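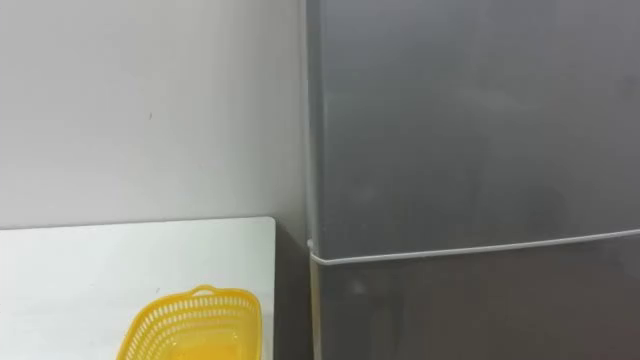

# In defence of the small shop and the small shopping bag

01/02/2023

When I came to Pisstead I did what all my colleagues did. I drove once a week to the big store on the Pustton road, filled the car, and drove home. It took most of a morning. I thought this was the modern way to buy food and that my mother, with her cloth bag and her walk to the shops every afternoon, belonged to a time when women had no choice about it.

I have changed my opinion, and I would like to explain why, also to those readers who will say that I have too much free time.

The weekly shop asks you to know on one day what you will want to eat on all the other days. I am not able to know this. I buy fish for an evening when it comes out that I must work late. I buy salad for a week which becomes cold, and in cold weather I want soup. The plan is made by a hungry and hopeful person in a bright store, and it must be carried out by a tired person in a kitchen. Last year I wrote down for one month what I threw away. I will not give the whole list, it is embarrassing, but there were two entire cucumbers and a chicken.

Then there is the matter of price, which is always the first argument for the big store. A packet of carrots in Pustton costs less per kilo than the loose carrots at Onsri, our corner shop. I accept this. But in Pustton I must take the packet, and at Onsri I may take three carrots. If I eat three and the rest goes soft, the cheap carrots were the expensive ones. The label on the shelf tells me the price of a kilo bought, and I have never seen a label with the price of a kilo eaten.

Onsri is 400 steps from my door. It has narrow aisles and the onions are sometimes tired. There are seven kinds of rice and, for reasons I could not learn, only one kind of tea. I go there on my way home from work, and I buy what I will cook that evening and perhaps the milk for the morning. I am inside for a few minutes. When the bill is small I notice every item on it, and I think this is healthy. In the big store I paid once a bill of £172 and could not have told you the next day what was in it.

I hear often that Florlow has solved all this. You press on your telephone and the bags arrive. I used it one winter when I was ill and I was grateful, so I will not speak badly of the drivers. Still, to reach the free delivery I had to add things until the sum was high enough, and so I was back to guessing about the week, this time from my bed. The substitutions are also a small lottery. I ordered parsley and received mint – both green, I admit.

## What the full kitchen does to us

My stronger objection is about what happens to cooking. With a lot of food in the house, you would think that one cooks better. In my experience one cooks worse. There are so many things which should be used that dinner becomes a duty. You open the door, you look, you feel a little accused, and you make toast. When I have bought one aubergine and one tin of tomatoes, there is no discussion, and I start to cut the aubergine. 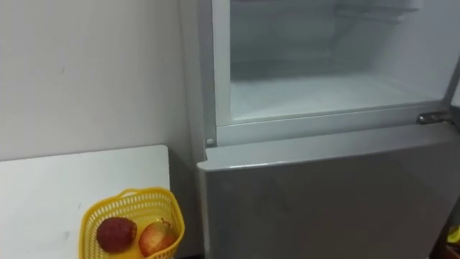 A neighbour in my building, after I told her all this on the stairs, answered that I was describing the life of a person without children. She has three sons, she said, and if she bought food for one evening she would have to stand in Onsri every day of her life with all of them pulling at the sweets. For her the big weekly shop is the only quiet hour she gets, and she would not give it to me for any number of fresh carrots.

I have thought about her answer for some weeks and I do not want to push it away. She is right that the small bag needs a shop close by and some free minutes in the day. For a person in the new streets behind the station, where there is no shop at all, my advice is of no use. And somebody who has pain in the knees should not be told to walk more.

But I notice that her case is partly an argument for my side. When I asked her what happened to the greengrocer below her old flat, she told me that it closed after the Pustton store opened. Each of us drove away from it a little, for good private reasons, and afterwards the people who could not drive had nothing. The town gives 25 minutes of free parking in the centre, too short for a visit to the butcher and the baker if there is a queue, and in Pustton you can park until evening. I would ask the council to begin there. The old shop units should also be kept as shops for some years before they may become flats.

Until then I go on with my bag. My neighbour has started to send her eldest to Onsri for the bread, and he brings back most of the change.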